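About Ziremeo

Ziremeo is a training school and repair workshop for desktop and server computers. The school was established to serve adults who wish to enter the hardware trade and to give schools, libraries, and small offices in the region a dependable place to send their equipment. Both purposes are carried out in the same building, and students work on the same benches as the permanent staff.

Our Beginnings

The school opened in two rented rooms above a printing shop in Laduvby. At that time the course lasted six weeks and covered the replacement of drives, memory, and power supplies. Chassis work was not taught. Machines with bent rails or broken brackets were stripped for parts and the shells were sent for scrap.

This practice changed when a local school district delivered 220 desktop computers that had been stored in a damp basement. The electronic parts of most of these machines were in fair order. The cases had suffered from careless stacking, with drive cages out of line and plastic clips broken or missing. Staff members set aside two months to repair them, and 189 were returned to classrooms. The methods worked out during that project became the basis of our chassis course, which remains the longest part of the program.

The Workshop

Ziremeo now occupies the ground floor of the former Rashti warehouse on the east side of town. The main room contains the teaching benches, the parts store, and the receiving counter. A smaller room at the rear is kept for testing, and noise is held to a minimum there so that fans and drives can be heard.

The parts store holds nearly 3,000 items, arranged by case family and then by position within the case. Front panels, side panels, and frame bars are kept on open racks. Brackets, rails, and posts are kept in shallow drawers. Clips and other small plastic pieces are sorted by width, and students are expected to return unused pieces to the correct drawer before leaving the bench.
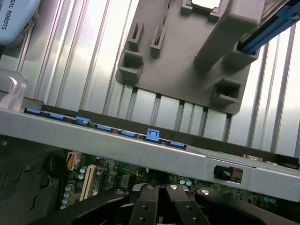 Students in the chassis course begin with frames that have been emptied of all electronic parts. They learn to check a frame for square, to recognize which plastic pieces are held by tabs and which by screws, and to remove a bracket without marking the metal behind it. Work on complete machines begins in the fourth week. A student who breaks a clip records it in the bench book and fits the replacement personally.

Instruction and Assessment

Classes are limited to twelve students. Each student is assigned a bench for the full term and is responsible for its condition. Morning sessions begin at 8:30 with a short period of instruction, after which the remainder of the session is spent on practical work. Written material is issued on paper, and students may keep their manuals at the end of the course.

Assessment is by inspection. Each student presents three repaired machines, which are opened and examined by an instructor who has not taught that student. Particular attention is given to the routing of cables, the seating of drives, and the fit of the side panels. A machine that fails inspection may be presented once more during the same term.

Graduates receive the Ziremeo Bench Certificate. Many have gone on to positions in equipment rental, school maintenance departments, and independent repair shops. Several of our present instructors are themselves graduates.

Repair Service

Equipment is accepted from institutions throughout the year and from private households between September and May. An estimate is given before work begins. If the cost of repair exceeds the value of the machine, the owner is informed and may choose to donate the equipment to the parts store or collect it without charge.

Since moving to the present building, the workshop has returned more than 1,000 machines to use. Older cases are welcome, including those for which parts are no longer sold. The staff can often provide a suitable bracket or rail from stock, and simple replacements can be ordered through Navano, our supplier of molded parts.

Admission

There are two intakes each year. No previous experience is required, although applicants should be comfortable with hand tools and able to stand at a bench for extended periods. Applicants are asked to attend an open morning before submitting the enrollment form. Tuition may be paid in full or by the month, and a limited number of reduced places are reserved for residents of Laduvby.

Visitors are received by appointment. Closed shoes must be worn in the main room.

Comments (4)

benchfour
Took the course two terms ago. The drawer labels are stricter than the exam. I still sort my clips by width at home.

Marlow_PC
Do you take rack servers from private owners or only desktops? The page says both at the top but the repair part doesn't say.

Ziremeo Office
Rack servers are accepted from private owners during the household period. Please remove the rails and bring them separately.

tess.in.laduvby
Is there parking on the Rashti side or do we use the street? Coming to the next open morning with two very heavy towers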